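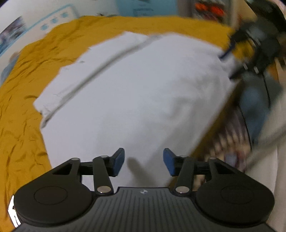

How should a sweatshirt be folded before it goes in the drawer?
Lay it flat on the bed, bring the sleeves in, then fold it into a neat rectangle.

Vostham Folding Circle - minutes, 18/05/2018

22 members present. Minutes of the last meeting approved with no changes. The Katier drawer dividers have arrived and they fit beautifully!

Item 1. Sweatshirts. Great discussion on whether the print should face up. The group voted for print up, so you can spot the one you want without digging.

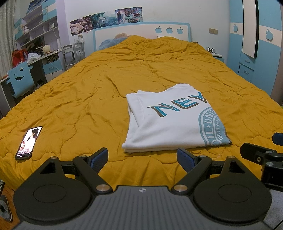
White sweatshirt, folded, on the mustard-yellow comforter.

Item 2. Gough Hall drive. We have 26 bags promised already, a wonderful start. Bags go to the side door. Tops and pants stay separate.

Item 3. Long sleeves. Smooth the body first - cuffs and hem last.
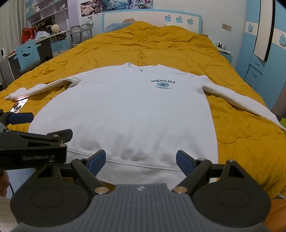 Do hooded tops go in the same pile?
They get a pile of their own, with the hood folded down over the back.

Item 4. Jollero swap table moved to November. Labels: 100 to be printed.

Meeting closed with thanks to all.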